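Home | News | Events | Archive | Contact

Supply closet: please order before October 8, 2025

The shared supply closet at Pasmont moved to the second floor in August, next to the Yusof reading room. Many of you still go to the old door, so we have put a map there. The new closet has 61 small drawers, and each one has a printed label. 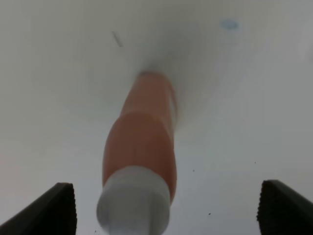

Orange, with a white cap.

We order from Mamura 4 times in a year. If you need something special, for example thick paper or refill ink, write it on the green list inside the door. Orders under 10 dollars do not need a signature. Please do not take full boxes to your desk, other teams also wait for them.

Keys are at the front desk, extension 316.

Share | 4 comments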